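Toast

Toast is sliced bread browned by dry heat. Browning firms the surface, darkens the crust and gives the bread a nutty taste. It is eaten at breakfast in many countries, either plain, spread with butter or jam, or alongside eggs.

Preparation
Bread may be toasted under a grill, in a dry pan, over an open fire or in an electric toaster. Slices up to 20 mm thick brown well on the outside while staying soft in the middle. Day-old bread is often preferred, as it holds less moisture and colours more evenly. Sweetened loaves brown sooner than plain ones and need a lower setting.

Serving
Toast is usually served in pairs of slices. It may be stood in a rack, which keeps it crisp, or stacked on a plate, where trapped steam slowly softens the lower slice. Fried eggs can be laid on top or given a plate of their own — the second way keeps the yolk off the bread until the eater wants it.

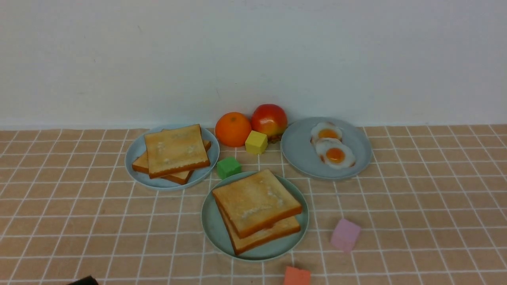
Plates for toast are commonly round, with a raised rim to hold the crumbs. In her booklet Bread at Table, Innes Purves lists 173 breakfast dishes from the Clullum district, six of them built on toast and egg. Buttered toast sprinkled with sugar is given there as a children's dish.

See also: French toast, Rusk, Toast rack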